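Introduction to Mobile Manipulation
Handout 6: The Corridor and Door Exercise in Simulation

Module leader: Joyce Laizer
Laboratory supervisor: Senga Matheson
Teaching assistants: Akua Addo, Nhyira Osei

1. Purpose of this handout

This handout sets out the second assessed exercise of the module. It should be read together with Handout 5, which covers frames of reference and the conventions used for naming joints. Students who missed the session on camera poses should work through the notes for that session before starting, as Section 3 depends on them.

The exercise is carried out entirely in simulation. Groups that complete it to a satisfactory standard will be offered time on the laboratory robot in December.

2. The task

Each group is to write a controller that brings a two-armed mobile robot along an indoor corridor to a closed door, places one gripper at the door handle, and opens the door far enough for the base to pass. The other arm must be kept clear of walls and furniture throughout. Contact between the robot and any surface other than the handle or the door itself ends the trial.

The houses are drawn from the Trevov set, installed on all machines in the Ostdale laboratory. Groups may practise in any house in the set. Assessment will use 18 trials, with starting positions chosen by the teaching staff and not released beforehand. All groups will face the same trials.

3. Working from the robot's own view

The controller may use the images from the robot's camera, the joint readings and the wheel odometry. It may not read the position of the door or handle from the simulator. Work that does so, including through the debugging interface, will receive no marks for Part B.

Most difficulties last year arose from camera orientation. The camera can be pitched and rolled, and a wall that is upright in the world will not in general be upright in the image. Methods which look for vertical edges in order to find a door will therefore fail as soon as the view is tilted. Groups should transform image points into the base frame before testing whether a surface is vertical, and should check the transform by hand for at least one pose.

The robot's body and arms will often occupy part of the image. These regions must be masked before any search for the handle is made. A mask computed from the joint readings is preferred to a fixed one, which is only correct for a single arm posture.

Colour should be used with caution. A handle may stand out strongly from its door in one house and hardly at all in another, and the same colour may occur elsewhere in the view. Decorated surfaces, such as small tiles, produce a great many edges and corners. Lensa Tesfamariam's notes on feature matching, available from the module page, discuss this problem at greater length.
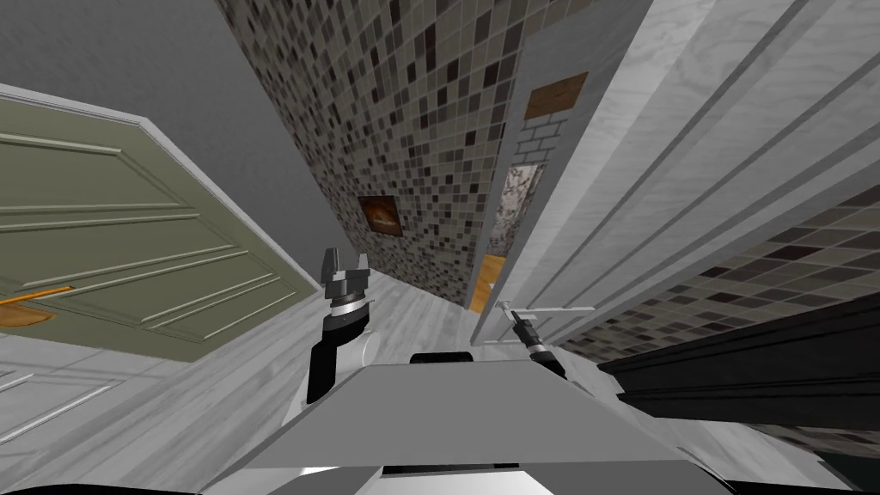
Figure 1. Simulated corridor from the robot's viewpoint, camera steeply tilted. The green door and its orange lever handle are to the left; both grippers are in view above the torso plate.

With reference to Figure 1, each group should mark by hand the regions belonging to the robot, the edges of the green door, and one further surface that an edge-based method might mistake for a door. The marked copy is to be included in the report.

4. Repeatable runs

All results quoted in the report must be repeatable. Set the random seed to 991 for the practice results and state the version of the simulator used. Results which cannot be reproduced by the teaching assistants will be disregarded.

5. Submission and marking

Part A, the written report, carries 40 per cent of the mark. Part B, performance in the assessed trials, carries 60 per cent. Reports should not exceed eight pages, including figures. One submission is required from each group, with a signed statement of each member's contribution.

Requests for an extension should be made to Joyce Laizer before the deadline. Questions about the software should be directed in the first instance to Akua Addo or Nhyira Osei during laboratory hours.

6. Preparation for the next session

Read the course notes on grasp planning as far as the section on lever handles. Bring a working mask for one arm posture and a printed copy of your hand-checked transform.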